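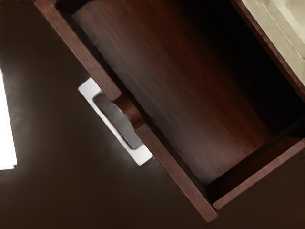 Bo-ram Geum's objection to simulated drawers is that they never jam. A real one, she wrote under my last post, drops at the front when pulled past halfway, catches on one runner, and needs a nudge on the left to free it. If the model has none of that, she would sooner spend the evening with a screwdriver and the actual cabinet.

I think she is right about the drawer and wrong about the evening.

The arm on my bench, Zeta, is a home build with printed joints and a second-hand gripper. Every trial on it costs me attention. I have to close the drawer, check the belts, and stand near the switch. In March I ran 30 pulls in one session and learned mainly that the wrist bracket was loose. The same controller can run 200 pulls in simulation while I eat, and it is easy to see which approach angles were hopeless from the start.

Those angles are what the model is for. A wooden box with a handle on the front is mostly a geometry problem until the fingers close. Where does the wrist go, how far can the elbow swing, does the forearm foul the cabinet on the way back? None of these questions needs friction to be right. They need the dimensions to be right, and a steel rule will give you those.

Friction is a different matter. I use Shim, a small script that adds side load and a sticking point to the runner, and I do not trust its numbers. They were tuned against one drawer at the Rendstead workshop, which had been waxed. On mine the arm stalled 4 times out of 16 with settings that had never failed in the model. A simulation that reports no stalls has told you nothing about stalls – it should be read that way.

Where I part company with most people on the Ullent list is over fidelity. They spend weeks on grain and shadows for a controller that reads joint angles and motor current. If there is no camera in the loop, the wood can be flat grey. I would put that time into the runners, and log the current on every real pull so that there is something to fit them to.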